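The Tablecloth from Prilldale

My grandmother always said that Brirnurlow was a village you arrived in by mistake and left on purpose, and as she had done the first and never got round to the second, I suppose she had a right to her opinion. She came on the Friday bus in February, meaning to get off at Prilldale, and she had fallen asleep against the window with her hat over her eyes. By the time she woke there was nothing outside but sheep and a sign. The driver told her the next bus back was in 2 hours. She went into the tea room to wait, and she stayed for the rest of her life.

It wasn't much of a tea room then, by all accounts. The woman who kept it had bad knees and a worse temper, and she took one look at this damp girl with a suitcase and asked if she could carry a tray. My grandmother said she could. (She couldn't, not really, and there were two saucers and a sugar bowl that paid for the lesson, but she could certainly be taught, and by the time the bus came back down the hill she was wearing an apron and didn't hear it.)

What she had in the suitcase was mostly cloth. Her own mother had sewn for the big houses and had kept back every end and remnant, and these had been folded up and sent along with her as a sort of dowry, though there was no husband in view and wouldn't be for another four years. There were stripes and checks and a green velvet that shed on everything. Best of all was a length with great dark flowers on it, and she meant to have it as curtains one day, when she had windows of her own.

She got her windows in the end. She got the whole building, when the knees and the temper retired to the coast, and she paid three hundred and 80 pounds for it, which she would tell you had been daylight robbery, without ever saying which of the two of them had been robbed. But the flowers never did become curtains. They went over a table first, for a christening, and then over a sofa, and then my mother wore a good part of them to a dance in Urrutia, and walked home across the fields with the hem in her hand.
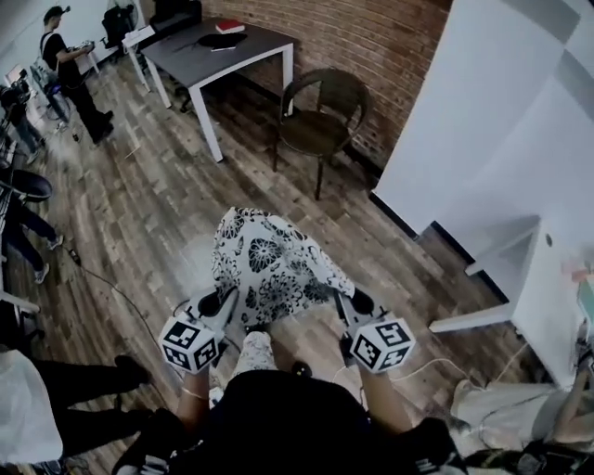
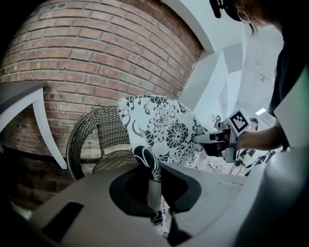 I was thinking of all this last winter, when it fell to me to decide what should be done with the place. The letter from Tridedik had been on the mantelpiece for weeks. They wanted the building for holiday flats, and they were very polite about it, and they had enclosed a drawing in which the front step, where I had skinned both knees and been proposed to, had been replaced by a bay tree in a pot.

I took the suitcase down from the top of the wardrobe and opened it on the bed. I don't know what I expected. There was the velvet, still shedding, and a paper of pins, and a bus ticket gone soft as a petal. The number printed on it was 846, and the fare was to Prilldale. She had kept it all that time, the journey she hadn't finished paying for with her feet.

Well, I put on my coat. It was just getting light, and I walked up to the stop and waited, feeling rather foolish, with the ticket in my glove. The bus was late, as it always is, and when it came the driver opened the doors and let all the warm air out and asked me where I was going.

I said Prilldale, please, and I sat by the window. I kept my eyes open the whole way, past the chapel and the quarry and the long wall with the gap in it, and I got down in the square and had a look about. It was a perfectly nice sort of town. There was a butcher and a bank. I bought a bun, ate it on a bench, and thought of her never having seen any of it.

Then I caught the next bus home, lit the oven, and wrote to Tridedik on the back of their own drawing.

Contact | Copyright, all stories remain with the author | Back to top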